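Shape sorter

A shape sorter is a toy made up of a board or box with openings of different outlines and a set of loose pieces that fit them. Each piece passes through, or rests in, the opening that matches its outline. The toy is used mainly by children in their second and third years, at home and in day nurseries.

Design

Two main forms exist. In the box form, pieces drop through holes in a lid and are collected inside. In the tray form, they are set into cutouts in a flat board and remain in view. Trays are made of wood, plastic or thick foam. Circles and squares are the most common outlines, and larger sets add stars, crosses and half-moons. A circle can be placed at any turn, while a star or cross must first be lined up with its opening.

Use in early education

Sorters are used to practice grasping, turning the wrist and comparing shapes. Teachers often begin with 2 pieces and offer up to 5 once the child places the first ones without help. Many children start by pressing a piece against every opening in turn and later choose by eye.

The Kesholm collection

The Kesholm Toy Museum holds 1,274 sorters and form boards, of which 200 are on display. The oldest group came from the Dusel workshop, which made beech boards with brass knobs. Later trays by Azar were sold without knobs and were meant to be tipped out and refilled. The museum's catalog, compiled by Rawan Majali, divides the holdings by type of opening and leaves color out of the system.

Safety

Pieces must be too large for a child to swallow. Foam trays should be checked for bite marks and torn edges and replaced when damaged.
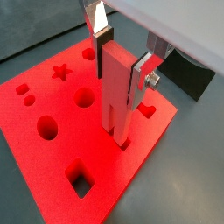

Reader comment, Zendale: The section on the Dusel boards should mention that they were also sold without the brass knobs. My grandmother's set never had any, and the maker's stamp is on the back.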